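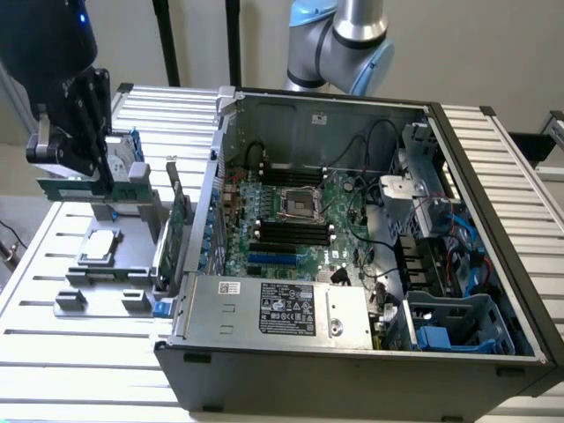

Text by Maren Oduvale
Workplace Programs Editor, Clirine

At Work in Skondenwood: The Dismantling Hall

Mar 27, 2025

The Jisanby recovery hall in Skondenwood receives office computers that have reached the end of their service and separates them into parts for resale, repair stock and metal recovery. For most of its history the work was done entirely by hand, at benches, with a screwdriver and a set of bins. Last year the company introduced an automated cell, known in the hall as Do, to take over part of the dismantling of desktop towers. Clirine has followed the change as part of its program on automation in small and mid-sized workplaces.

The gallery entry for March comes from the cell itself.

At the cell. An opened tower on its side, board and power supply facing up, with the gripper holding a part over the gray tray to the left. The tray has recessed pockets; a small square chip with a white top sits in one of them.

About the work

Thirty people work in the hall, and that number did not change when the cell was installed. What changed is the order of the day. Before Do, each technician took a computer from the incoming shelf and stayed with it until the last part had been sorted. Now a technician prepares the unit, releases it to the cell, and checks the parts that come back. A second technician handles the units that the cell declines, of which there are many. Towers differ from one maker to the next, and even between production years of the same model, and a latch that a hand finds at once may stop the program for several minutes.

In its first period of regular operation the cell was given 3,928 units. It returned 1,475 of them to the benches for completion by hand. Jisanby had expected a lower number and has said so openly to its staff. The reasons for each return are entered in a log, and the technicians who write the entries are the same ones who later advise on changes to the program. Several of them had never written a technical report before. The company has since set aside paid time for the log, after complaints that it was being filled in during breaks.

Training took 118 hours per operator, spread over the winter. It covered safe entry to the cell, restarting after a stop, basic adjustment of grip positions, and the recording of faults. Not everyone wished to take part. Technicians who preferred to remain at the benches were able to do so at the same rate of pay, and most of those who made that choice are still there. They now see more of the difficult machines than before. Some welcome this. Others told us that the simple units used to give them a rest between the hard ones, and that the work has become more tiring to think about, even if it is easier on the wrists.

That last point deserves attention. Removing the same few parts many times in a shift puts strain on the hands and forearms, and this was the main reason given by staff representatives for supporting the trial. Clirine will report separately on sick leave and on reported strain once a full year of records is available. Until then, we make no statement on whether the change has improved health in the hall.

The floor plan has also been revised. The incoming shelf was moved closer to the cell, which lengthened the walk for those at the far benches – a small matter on paper, and the most frequent subject at the first two staff meetings. A second shelf was ordered in response.

The next entry will cover the sorting line. Workplaces in the Skondenwood area that wish to be included may write to the Clirine program office.

Comments (4)

benchside
I work in a similar hall and the point about the simple units is correct. When the machine takes the easy ones, your whole day is the bad ones. Managers should plan for that in the targets.

Guest
Was the 118 hours done during normal shifts or on top of them? The text says it was spread over the winter but does not say when in the day.

Clirine Program Office
Thank you for the question. All training took place within scheduled hours. We will add this to the page.

towerparts
Nice clear view of the board. Please show the bins and the sorting side too, that is where I started and I would like to see how it looks now.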